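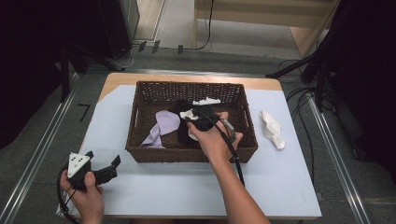 Arkby Twin hand-held gripper kit: review after a build in a shared workshop

Posted Sun 22 December

The Arkby Twin is a pair of hand-held grippers you assemble yourself. You hold one in each hand, do a job with them at a table, and the camera in each unit records what the jaws see. The recordings then go toward training an arm to do the same job. I bought the kit in April and built it at Clestley, the shared workshop where I rent a bench. I paid $1,612 for the pair with cables and markers. Arkby had nothing to do with this review.

I was after laundry. My long-term plan is an arm over the dryer that can sort small items, so I have mostly been moving socks in and out of a woven basket. If you want to pick up steel parts or boxes, some of what follows will matter less to you.

What comes in the kit

Each gripper arrives as a bag of black printed parts, a camera module, a trigger linkage, a set of jaw fingers and a long black cable. There is also a white triangular marker plate with four black dots that mounts on top. The screws are sorted into labeled bags, which I appreciated. The hex keys supplied are soft and one rounded over on the second evening. Use your own.

The manual is a printed booklet with good drawings and poor text. Steps for the left and right units are on the same page with small letters to tell them apart, and I built half of the left trigger backward before I noticed. Undoing it meant taking out the linkage pin, and the pin is a tight press fit. I would read the whole trigger section once before picking anything up.

The build

Body shells first. They are printed in a stiff plastic and the holes needed cleaning out with a drill bit turned by hand. One shell had a slight warp along the mating edge. It closed up when the screws went in and has stayed closed, but there is a ridge I can feel with my thumb. I sanded it.

The trigger linkage is the best part of the design. It has little play and the jaws close evenly on both sides. The return spring is strong enough to open the jaws without help. My hand was sore after the first long session and has been fine since I learned to squeeze with the middle fingers as well as the first.

Camera fitting takes patience. The ribbon has to fold once inside the body and the fold has to lie flat, or the shell pinches it. Arkby could solve this with a slightly deeper channel. I put a strip of thin tape over the fold to keep it in place while closing up and left it there.

From opening the box to a first recording I needed two evenings and part of a Saturday. Someone who builds kits often could do it faster.

Setting up the table

I used an ordinary wooden table with a pale sheet spread over it. A plain background makes the recordings easier to go through later, and you notice quickly how much the basket and socks stand out. Dark socks on a dark basket are still a problem, as they would be for any camera. I kept a mix of colors in rotation for that reason.

Tape the sheet or clamp it. Mine crept toward me during the first sessions and I had to throw out a batch of recordings where the basket had moved along with it.

Cable routing is the main nuisance. The cables leave the grippers at the bottom and fall wherever your hands go. If you reach over the basket, the cable goes over the rim too. A light pull is enough to shift a sock lying on the sheet. I tried a shoulder strap, which helped, and then an overhead hook, which helped less than I expected.

Fingers and pads

The fingers in the kit are plain hard plastic. They hold a folded towel but slide off thin cotton. I replaced them with padded ones from Beltrán, dark green and almost black, with a soft flat face. A set for both grippers cost $90 with shipping. They bolt on through two holes in the top and fit the Arkby mount with no filing.

The difference on fabric is large. With the stock fingers I had to pinch a sock by a fold. With the pads I can press down on it, close the jaws and lift. They also give a little, so pressing too hard against the table doesn't jar the wrist.

They do have drawbacks. The surface picks up lint and pale scuffs along the edges. They are wide, which makes it hard to work in the corner of a basket without touching the side wall. They also fill a fair amount of the lower part of the camera view, one on each side, so a small item between them can be lost from sight when the jaws are nearly closed.
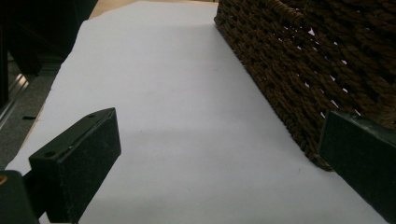 Can you use the kit without buying a robot arm?

You can record with it and review the recordings on a laptop, but nothing will move on its own until there is an arm with a matching gripper to run the result.

Software

Arkby supplies a basic recorder. It starts, stops and saves files, and that is all I ask of it. The file names are based on the clock, so I keep a paper notebook next to the laptop with the job and any mistakes written down. It would be better to be able to type a note in the recorder.

For sorting and trimming I use Akutlow, which is sold separately and has a free tier that covers home use. It lines up the left and right views on one timeline. You can mark the point where the jaws close and cut everything before the reach starts. It crashed on long recordings until I began keeping them short. I now do one sock per recording and have had no trouble.

Calibration is the step I like least. You wave each gripper in front of a printed board, slowly, at different angles, and the software either accepts it or tells you to start again without saying what was wrong. My first run took about 90 minutes. Later runs were a good deal shorter once I worked out that the overhead lights at my bench were glaring off the board. Printing it on matte paper fixed that.

The marker plates need to stay put after calibration. Mine came loose once on the left unit. I added a drop of medium threadlocker to the mounting screws and check them by hand before a session.

What it is like to use

Holding the grippers feels odd for the first hour. You want to use your fingers and you can't. Picking up a sock that is lying flat is harder than picking up one that is bunched, and pulling one sock out from under another takes practice. I found that going slowly gave cleaner recordings, and I also found that I got bored and sped up. Short sessions are the answer for me.

The basket turned out to matter more than I had planned for. I chose a woven one since I had it at home. The weave catches threads from older socks, and the light coming through the gaps changes with where the basket stands. A smooth plastic tub would be simpler. I have stayed with the woven basket because it is the one that will be under the arm, and I would sooner have recordings of the real thing.

Light from behind the table puts a soft shadow in front of the jaws. It didn't spoil anything, but the view gets duller just where the item is. A lamp from the side evens it out. 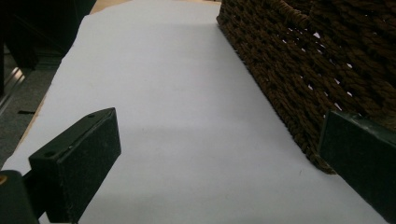 I also changed how I start each recording. At first I began with the gripper already over the basket. I now start away from it, with the jaws open over bare sheet, and come in from there. The trimmed clips are more alike and Akutlow does a better job of finding the start of the reach.

Repairs so far

One trigger spring lost its tension over the summer. Arkby sent a replacement and it took ten minutes to fit, with the usual struggle over the pin. One cable developed a bad spot near the connector. I bought a new cable locally and added a strain relief from a scrap of heat shrink. I would do that to both cables on day one.

The brass-colored screws on the finger mounts are soft. Don't overtighten them. Buy spares of the same size while you are ordering other things.

Compared with making your own

Several members at Clestley print their own grippers from published files, and the parts cost much less. The printing and the fiddling take longer, and the triggers I tried had more slop than mine. If you have a well-tuned printer and like that kind of work, the kit is hard to justify. I don't own a printer, and booking time on the shared one is slow, so I paid.

Who should buy it

The Arkby Twin suits somebody who already has a table, a job in mind and an arm on the way. I would buy it again at this price, with the Beltrán pads added to the same order. I wouldn't buy it as a first project with no plan for the arm.

Good: even jaws, strong trigger, spare parts sent quickly, accepts other makers' fingers.

Not so good: manual text, heavy cables, calibration messages, soft screws, stock fingers no use on thin fabric.

My own arm is still in its crate. I have the bracket for the laundry room wall cut and drilled and will write that part up separately once it has been hung and loaded.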